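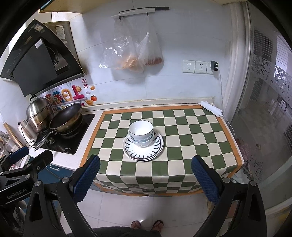 Home | Courses | Handouts | Library | Contact

Work and Technology, Unit 3: Automation in Kitchen and Dish Service
Prepared by Anoma Bhattacharjee
Print this page | E-mail this page

Purpose of the Unit

This handout supports the lecture on automation in small food service workplaces. Students should read it before the seminar and bring written notes on the two questions at the end.

The Task

Handling tableware is often listed as a single duty on a job sheet. In practice it includes clearing, sorting, stacking, carrying and putting away. Bowls may be nested on top of plates, and plates in one stack may not line up at the rim. A worker adjusts to this by touch. For a machine, each of these steps must be treated as a separate problem: where to take hold, how firmly to close, and when to let go.

For this reason, employers who plan to automate a kitchen rarely replace a whole job at once. They select one step, usually lifting or stacking, and leave the others to staff.

Case: The Skosusside Canteen

The canteen at Skosusside serves 200 meals at midday. Its operator, Kerkodis, introduced a two-finger handling unit supplied by Zenine at the dish return. Before the change, three employees shared the work there in rotation. After the change, one employee remained at the return and two were moved to food preparation.

Management reported that the unit handled some 70 percent of plate stacks without help. The remaining stacks, mainly those with bowls left on top, were passed to the employee. Staff described this part of the work as harder than before - the easy stacks had gone to the machine, and the difficult ones now arrived one after another.

Effects on Employees

Pace. The worker at the return no longer sets the speed of the line. Short pauses that were once part of the job must now be scheduled.

Skill. Knowledge of how to stack and carry was passed on by working side by side. With one person at the station, new employees have less chance to learn it.

Responsibility. When a plate is broken, it must be clear who records the loss and who may stop the unit. At Skosusside, this rule was written only after the first complaints.

Questions for the Seminar

1. Which steps in dish handling should remain with employees, and who should decide?
2. How should pay reflect a job in which only the difficult cases remain?

Required reading: Arsenault course reader, page 77 onward.

Filed under: Automation, Workplace Change, Course Materials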